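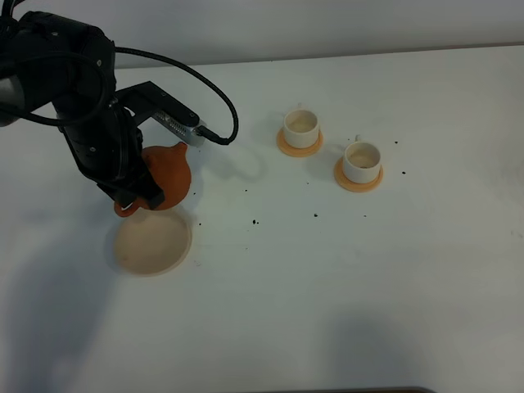 Service à thé : l'atelier Estus ouvre sa vente de printemps

La vente de printemps de l'atelier Estus commence en mars 2026 dans la salle de Stoltby, et elle est consacrée cette année au service à thé. On y trouve des théières rondes de couleur orange, avec un petit bouton sur le couvercle, des tasses blanches et des soucoupes d'un orange plus pâle. Un bol beige, large et peu profond, complète la table.

L'atelier a préparé 1 245 pièces pour cette saison. Chaque modèle peut être acheté seul ou en ensemble, et les soucoupes sont vendues sans tasse pour les personnes qui veulent remplacer une pièce cassée. L'entrée est gratuite – les enfants doivent rester avec un adulte entre les tables.

La maison de thé Gilani propose aussi une dégustation de 5 thés noirs et verts. Le visiteur apprend à verser lentement, avec le bec bas, et à rincer la théière à l'eau chaude avant d'y mettre les feuilles. Les places sont limitées et il faut s'inscrire à l'accueil.

La vente continue jusqu'en avril. Les pièces qui restent seront ensuite envoyées à la boutique Zirkik, où elles garderont le même prix.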